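Last updated: 2018-07-30

Hard water at home: notes for the Grarnik residents' evening

Talk length is 12 minutes with questions after. Slides are numbered in the corner. Pause at the end of each part, the hall echoes.

Opening. Say who the talk is for: people who have moved to Grarnik from a soft water area and wonder why the kettle looks the way it does. Water here comes up through chalk and picks up calcium on the way. It is safe to drink. The trouble it causes is to appliances, taps and glass.

Next, how hardness is measured. Keep this short. The leaflet gives it as milligrams of calcium carbonate per litre. My kitchen tap in Goltberg Road came out at 153 in December. My sister-in-law's, on the Tresura side of the valley, was 126. Both are on the hard side of moderate, and people will want to know which supply they are on. Tell them to look at the bill.
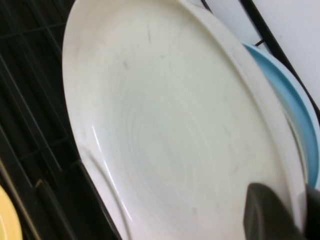
Does hard water make washing-up liquid work less well?

It takes more liquid to get a lather, as some of the soap is used up by the calcium first. Most modern liquids cope better than old-fashioned bar soap did. Add a little more and rinse in clean water.

Move on to kettles. Scale on the element slows heating and flakes off into tea. White vinegar and water in equal parts, left for an hour, then rinse and boil once with fresh water and throw that away. Citric acid does the same job and smells less. Do not mix either with bleach. Say this twice.

Shower heads: unscrew, soak overnight in a bowl, brush the holes with an old toothbrush. Don't use vinegar on plated taps for longer than a few minutes, it can spoil the finish. Natural stone should not be cleaned with acid of any kind.

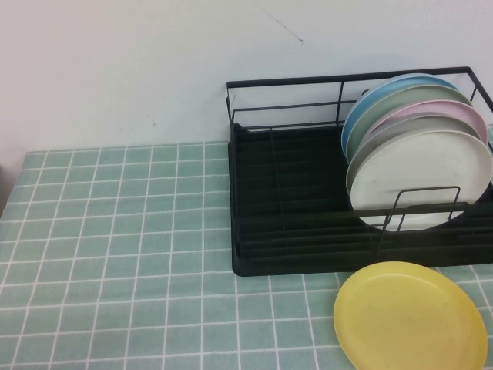

Softeners are the part people ask most about. An ion exchange softener swaps calcium for sodium and needs topping up with salt. Leave one unsoftened tap for drinking. Ours is a second-hand Fuchs and takes 2 blocks at a time. I have no view on the magnetic kind, I have never owned one. If pressed, say that and go to the next question.

Dishwashers have a small softener built in, under the salt cap in the base. Table salt is the wrong sort as it often has additives in it. Set the hardness level in the menu to match the local figure. Many people leave it on the factory setting for years.

Hand round the test strips now. Dip, shake off, wait for the time on the packet, compare with the chart. Collect the charts back in, there are only enough for one per row.

Contact: use the form on the Grarnik residents' page | © Grarnik Residents' Evenings | Back to top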